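4.3 Shelf order and what it is supposed to tell us

Much of the writing on small-shop display starts from the idea that a well-kept shelf has one right order, and that sales fall as the shelf drifts away from it. We are not convinced. The claim is repeated in trade guides and in a good deal of academic work, but the evidence for it mostly comes from large supermarkets, where staff restock to a printed plan and where a gap on the shelf usually means the item is out of stock. A snack and drinks shelf in a staff room, a college corridor or a petrol station is a different thing. It is filled by whoever has the time, from whatever has been delivered, and it is emptied by people who pick things up, change their minds and put them back somewhere else.

The Ollwood guide, which two of our sites had been using before we began, asks for tall bottles at the back, cans upright in rows with the label facing out, and boxed goods in blocks by colour. It gives no source for any of this. The Parsa guide asks for almost the opposite at the front edge, where it wants a few bottles set well apart so that each can be gripped without touching its neighbour. Both claim to reduce the time a buyer spends at the shelf. They cannot both be right for the same shelf, and we suspect that neither has been tested on one like ours.

We logged 2,088 item placements across the two sites, Nodamora and Redach, over 90 working days. A placement was any item put down on a shelf, whether by the person restocking or by a buyer returning it. Each was coded for three things: whether the item stood or lay, whether it was next to another of its own kind, and whether it was in the front or the back of the shelf. We did not code label direction. Two coders tried it in the first week and disagreed so often, mainly over round bottles turned a little to one side, that we dropped it and would be wary of any study that reports it with confidence.

The coding of "standing" and "lying" was less simple than we had hoped. A flat packet of biscuits is lying by any plain reading, but it is also in the position most people would choose for it, and to score it as disorder alongside a fallen bottle seems foolish. Cans are harder still. On their sides they take up more of the shelf and may roll, yet people who restock low shelves often prefer them that way, as the hand can go round the body of the can from above. We therefore kept lying cans and lying packets as separate codes and did not add them to any "untidiness" score. Earlier studies that report such a score rarely say what they did with either.

Figure 3 gives an idea of the mixed arrangement we have in mind. Four green cans lie in a loose row towards the back, beside narrow upright boxes, two cream boxes and two packs of Oreo biscuits laid flat, while three bottles stand in front with space between them. Under the Ollwood guide the shelf fails on the cans and on the bottles. Under the Parsa guide its front edge would pass.
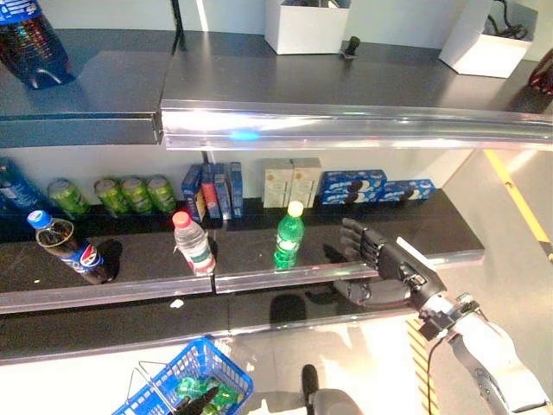

Figure 3. Mixed stock on a middle shelf: boxes, cans and packets behind, spaced bottles in front.

One reader of an earlier draft objected that we were making too much of the gap between the two guides, and that any shop worker would settle the matter in a minute by putting the fastest-selling drink where the hand falls first and letting the rest sort itself out. That may be so. It is a sensible rule, but it is a rule about one item, and it says nothing on whether the order of the remaining stock matters at all – the very point on which the guides are so sure of themselves.

Our own view is narrower. Being next to an item of the same kind, and being in the front or the back, are features that two people can code in the same way. Whether a shelf is tidy is a judgement, and it changes with the kind of goods on it. We report the first two as measures in Section 5 and leave tidiness out of the model. Readers who want a single score can build one from the codes in the appendix, though we would ask them to state how they treat the cans.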